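# Visit to the Whitcombe audit training day, June

Whitcombe opens its accounts office to outside bookkeepers once a year, and I went for the morning session. Check-in was at 8:30 on the second floor. Delwyn Merrick ran the first hour, on how the firm tests leases when the client's own register is incomplete. He used a set of 1442 contracts from a retail client and showed how they were sorted by renewal date before anyone looked at the amounts.

The handout has the full sorting steps. Page 7 has a mistake in the discount rate table, and a corrected sheet was passed out before the break.

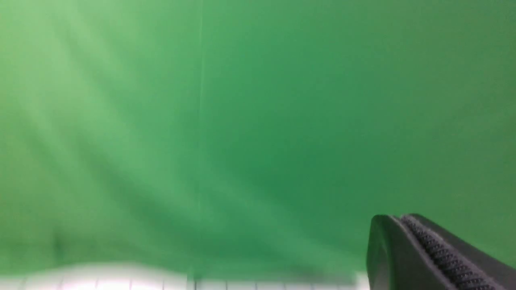

*Photo: Þórey Norðdahl*

After coffee we moved to inventory. The firm now keeps its count sheets in Riment, and we were shown how a late delivery gets flagged if it is booked in the wrong period. I asked about goods held on consignment. Those are still tracked in a separate spreadsheet, with more than 2335 lines at last year end.

The last part was a question session on revenue cutoff, which ran over. Parking is on the north side and costs five dollars.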